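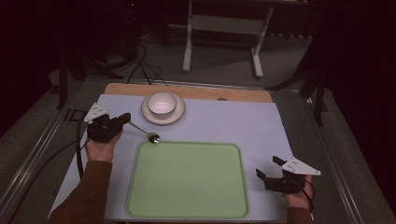
Print | E-mail this page

18/05/2022 – posted by Mohcine Amrani

Thread on the thermal circuit at Levholm, for anyone booking the residential week. I did the full seven days in February. Notes on water, scheduling and transfers, mostly things the booking page leaves out.

The main pool is held at 32 degrees C. That is the low end for a thermal pool and suits long sessions. If you want heat, the small indoor basin next to the steam room is warmer, but the posted limit there is short and staff do enforce it.

The water is mineral, drawn from a well on the property, then cooled and filtered. It smells of sulfur near the inlets and hardly at all at the far end. Silver jewelry will tarnish. Leave it in the room safe.

Treatments are booked in blocks. The standard package gives you two blocks a day, and they don't carry over. Miss a morning mud wrap and it's gone. Ask for the schedule before arrival – the desk will e-mail it as a PDF if you request it in writing.

Medical intake is on day one. Mine was with Hạnh Diệp, who went through blood pressure, medications and skin conditions and then struck the hot basin off my plan. Bring a current medication list with doses. Guests without one were sent back to call their pharmacy.

Transfers: the Taten shuttle meets the afternoon train only. Arrive in the evening and you are paying for a taxi. The shuttle takes one suitcase per person, and skis or bikes have to be declared at booking.

Rooms: the Lã wing is the older one. Quieter, smaller bathrooms, no elevator. The Skela wing connects to the pools by a heated corridor, so you can go over in a robe. In winter I would pay the difference. In summer probably not.

Meals are half board. Lunch is extra and ends early, which clashes with the late morning treatment block. Switch the block at the desk or eat in the village.

Correction to the post on packages: it's two blocks a day from day two onward. Arrival day has intake and open pool time only, and departure day has whatever you can fit in before checkout.

Someone asked about kids. Under-16s get the outdoor pool until late afternoon and nothing else on the circuit. A family stay works if one adult is happy to skip treatments.

Towels are swapped at the pool desk, one for one. Lose the tag and there's a charge on the final bill.

Contact | Copyright 2022 Mohcine Amrani | Back to top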